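Surface Care of Glazed Ceramic Washbasins: Stain Removal by Dry and Damp Microfibre Cloth
Student project report, Building Services and Maintenance
Berenice Galindo, Yaroslav Savchuk
Supervisor: Renata Laskowska

14 shares | 3 comments

1. Purpose

The project set out to write a cleaning procedure for a one-piece ceramic vanity basin that uses no abrasive powder and no bleach. The existing Grastby maintenance sheet gives a single line on basins ("wipe as required") and doesn't mention the order of work, the number of cloths or the treatment of the drain area. Our sheet is meant to replace that line.

2. Basin and materials

The test basin is a deep rectangular type with a chrome stopper, a round overflow hole on the back wall and a thick rounded front lip. It sits on a white vanity cabinet. Two shallow recesses are moulded into the back deck, one on each side of the faucet. Cloths were assigned by colour: blue for the deck and rim, purple for the bowl. Both were kept on the left side of the sink top between steps so that the right side stayed clear. 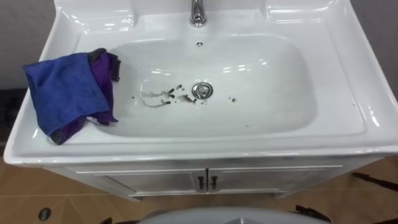 Figure 1. Basin with dark brownish-black staining by the drain; blue and purple cloths on the left rim.

Staining of this kind is easily spread. A wide circular stroke carries pigment up the sloped walls and leaves a thin grey film, hard to see under overhead light because the glaze reflects so strongly. For that reason the procedure specifies short strokes directed toward the drain.

3. Procedure

3.1 Remove loose items from the deck and recesses.
3.2 Fold the purple cloth in quarters. Dampen one face with 30 mL of water.
3.3 Blot the stained area. Do not rub at this stage.
3.4 Wipe from the outer limit of the stain inward, turning to a clean face when colour shows through.
3.5 Work down each wall in turn, finishing at the stopper.
3.6 Wipe the rim, deck and front lip with the blue cloth.
3.7 Rinse the bowl and dry it with a fresh cloth.

Step 3.4 was rewritten twice. The first draft called for a flat cloth, which rucked up at the change of slope and left the corner radius untouched.

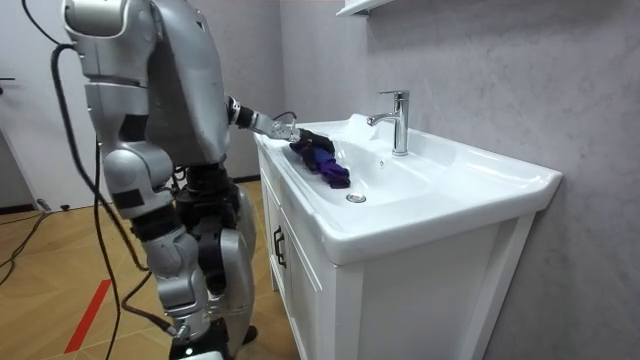
A bunched cloth follows the curve better than a flat one but gives less even pressure. We settled on a loose fold for the walls and a quarter fold for the floor of the bowl. Cloth weight also matters here: the 257 gsm cloth stayed in shape when damp, while the 309 gsm cloth was too bulky to reach under the edge of the stopper.

4. Notes on the drain and overflow

The stopper should be lifted and wiped separately. Residue collects on the underside of the cap and will mark a clean bowl the next time the tap is run. The overflow hole is cleaned with a twisted corner of cloth – never with a wire or brush, which can scratch the glaze at the opening. Roxana Toma suggested adding a monthly flush of the overflow channel, and this was included as an optional item.

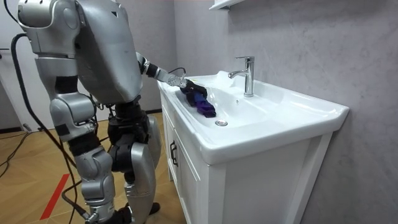
Can the same cloth be used on the chrome and the ceramic?

Separate cloths are preferred. Grit picked up from the bowl can leave fine scratches on the faucet and stopper, so chrome should be wiped first, or with a cloth kept for that purpose.

5. Limitations

Only one basin was used, and the procedure has not been checked on acrylic or stone resin tops. Hard water scale was outside the scope. The revised sheet was handed to Teodoro Bautista in September for layout.

Related items
Grout Haze on Floor Tile: A Comparison of Rinse Methods
Microfibre Laundering and Lint Retention
Vanity Cabinet Hinges: Adjustment and Wear
Silicone Sealant at the Sink and Wall Joint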